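The Robot Passed Everything Except the Cup

I spent most of August writing an incident report about a paper coffee cup. No one was hurt. No coffee was spilled, either, as the cup existed only in simulation and had never held any. The report still ran to six pages, and I have come to think that five of them were an effort to avoid writing the one sentence that mattered: our robot didn't know it had failed, and neither did we.

The task was called Jaidee, after somebody's cat. An arm at a rendered table was told to pick up the cup, lift it, and set it down again. Over one night the system ran 169 attempts and reported every one of them a success. Paweena Nilsuwan, who has been testing software long enough to dislike good news, came in, read the number, and asked which part was broken.
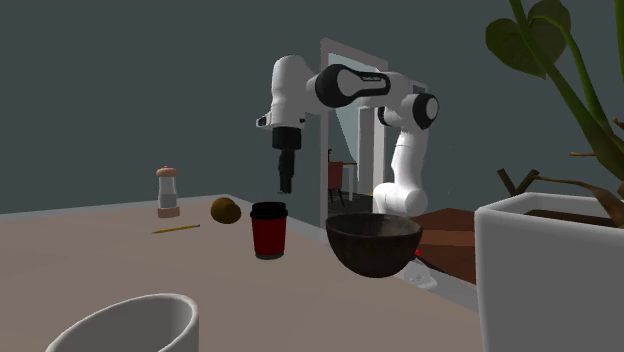

The part that was broken was the part that said "success." Our checker looked at two things, the height of the gripper and the command it had last been sent. If the fingers had been told to close and the hand had then gone up, the checker was satisfied. Whether there was anything between the fingers was, in its view, a private matter. By that standard I could claim to have lifted a piano this morning.

Wen-hsiung Shek replayed the night's work and found attempt after attempt in which the gripper shut on air, rose with great dignity, came back down, and opened to release nothing. The motion was lovely. I have sat through product demos that were worse in every respect.

What bothers me is how we took it. The first proposal on the table was to make the cup easier to grab. The second was to rename the metric, so that "success" would become "completed motion," a phrase with the advantage of being true and the drawback of being useless. Mayuree Thongdee pointed out that a customer who read "169 completed motions" would assume that something had been moved. She was told this was a documentation issue.

I hear a lot of worry about robots that will be too clever for us, and I'm sure those people mean well. The ones I deal with have a more ordinary problem. They do what they are graded on, and the grading is done by people like me, late in the day, who want to go home. A checker gets written in an afternoon. The arm's controller gets two years and a budget. Then we act surprised when the cheap part lies about the expensive part.

It matters outside the office, too. A controller we trust in simulation is a controller somebody will want to bolt to a real bench, next to real hands. A machine that believes it is holding something will go on to the next step: pour, pass, stack, hand over. Swap the cup for a glass jar and the six pages get less amusing.

So we have changed the rule at Stukodstead. The checker now looks at the object and ignores the hand's opinion of itself. The cup has to leave the table, stay up for three seconds, and end where it was supposed to end. Manee Thepsuriya also made us write a second checker, built by someone who hadn't seen the first — an idea that was called wasteful until the two disagreed on its first run.

Our success rate is now much lower. I'm told this will be difficult to present.

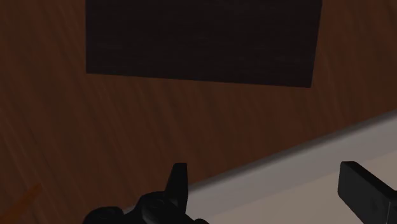 What I would ask of anyone buying one of these

Ask how the machine knows it worked. Ask who wrote that part, and how long they were given. Then ask to see a run that was marked as a failure, and if there isn't one, keep your coat on.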